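Ticket 446: Can the arm clear the kidney table yet?
Project: Trorurico, small-item pickup
Opened: 04/03/2023
Opened by: Hsin-yi Liao
Status: open (reopened twice)
Priority: somebody made it "low" and I put it back to "medium"

Problem as first reported

OK so I know "it drops the marker" has been typed into this tracker before, but I want one ticket that covers the whole chore, start to finish, because we keep fixing little pieces of it in five separate places and then closing them. The chore is clearing the table with the curvy edge. Pick up the small stuff, put it where it goes, stop. My nephew can do it. He won't, but he can!

What I get from the arm on the current build is this. Chunky things are fine. Anything thin and lying flat, it comes down next to it, closes on air, goes up very proudly and then carries nothing over to the drop spot. It opens up over the drop spot too, and then marks the pick as done in the log. That last bit is what bugs me most. Missing is one thing, but it's telling us it didn't miss.

Steps to get it to happen

Start the table routine from the Endside panel, leave speed at the default, put one marker down at a slant and one cap near it. Walk away or don't, it makes no difference.

What I expected: marker up, marker down in its spot, cap next.
What I got: cap OK, marker no, log says both.

Things I tried first

Rebooted, obviously. Recalibrated the wrist camera with the 57 mm square and then did it again with the lights in the back off, in case it was glare (that floor is shiny as anything). No change. Swapped the finger pads for the softer set from Stidness and that did help a bit with the cap, but the marker still rolls. When the fingers touch it off center it just scoots over and the arm doesn't look again. It has one idea and it sticks to it.

I also dropped the approach speed by half. Worse! It pushes the marker along more gently, that's all.

Then I ran 200 picks overnight on the marker alone, no other clutter, so I'd have a real number to yell about. It got 104. So that's a bit better than a coin flip on an object every kid in the country can pick up without looking.

Update 1

Yen-ting Huang looked at the logs and thinks the problem is upstream, in what we've been showing it. Nearly all our hand demos are of blocks and cups. Of course it's good at blocks and cups. The fix on the table (ha) is more demos done by people holding the grippers themselves, with real tabletop junk, so the arm gets to copy what a person does when the thing is skinny or floppy or half over the side. I said fine, but then we do it on the actual table with the actual mess, no tidying up first.

So the layout for this round has the slim pink-red marker lying diagonally, the dark green cap, a little sprig of pale flowers, the small white cylinder, and the white holder with the slots over by the right edge.
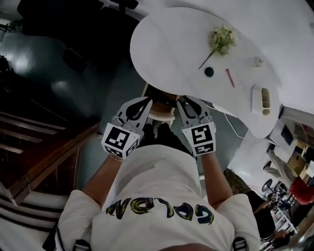

Man-lok Lu thinks we're grading this on the wrong chore. A person clearing a table fixes forty tiny mistakes on the way and never notices them, and the arm gets one try per item, so of course the numbers look sad. Give it permission to look again after it closes and he'd bet the marker problem mostly goes away, demos or no demos. And please, he says, stop calling it household-ready in the weekly notes until it can be wrong and know it.

I don't disagree with any of that, and for the record I wasn't the one who wrote household-ready. I'd still like the demos. When I'm holding the grippers I can feel how much I cheat. I nudge the thing, I tip my wrist, I come in low and sort of scoop. I never planned any of it. If the arm never gets shown that, looking twice just means it gets to see itself miss.

Also worth writing down for whoever does the next batch: you feel very clumsy for the first half hour with these things. It's like eating with somebody else's hands. Don't throw those early takes away, but tag them, because Yen-ting wants to compare them with the later ones.

Update 2

Look-again check is in on the test branch. After the fingers close, it compares how far they're open with what it expected to be holding, and if the gap is wrong it backs up and takes another picture. Two things came out of that.

Good: the log doesn't lie anymore. A missed marker says missed. I did a little dance.

Bad: it can't make up its mind about flower stems. A stem is so thin that "holding a stem" and "holding nothing" come out nearly the same number, so it grabs the sprig, decides it hasn't, lets go, and tries again until it times out. The poor flowers. I set a limit of three tries for now and it moves along.

Themba Makhubela asked if we could skip plants altogether and say so in the manual. Maybe for the shop-floor version. The Yau people only want parts sorted into trays and I'd be pretty comfortable putting the arm on that tomorrow, with the same tray in the same place every time. But anybody who buys one of these for the kitchen is going to have a stem or a bread tie or a receipt on the table, and they won't have read the manual.

Where we are

Can it do the chore? On a bench with parts that don't roll, yeah, I'd say so. On a normal table, it can do some of it while you stand there, and by then you'd have been finished and sitting on the couch. I'm still rooting for it.

Still to do

Retrain with the new demos once Yen-ting has them sorted — early takes tagged separately.
Rerun the overnight marker test, same layout and same speed so we can compare.
Hsin-yi Lau is checking if the wrist force reading is clean enough to tell a stem from nothing. She has her doubts.
Slotted holder: drop-off angle is off by a hair and the marker lands across the slots. I'm opening a separate ticket for that one, please don't pile it in here.
Change the wording in the weekly notes. Man-lok, you're the one who asked, so it's yours.

Leaving this open. If you close it, leave a comment with the pick count or I'm just going to reopen it.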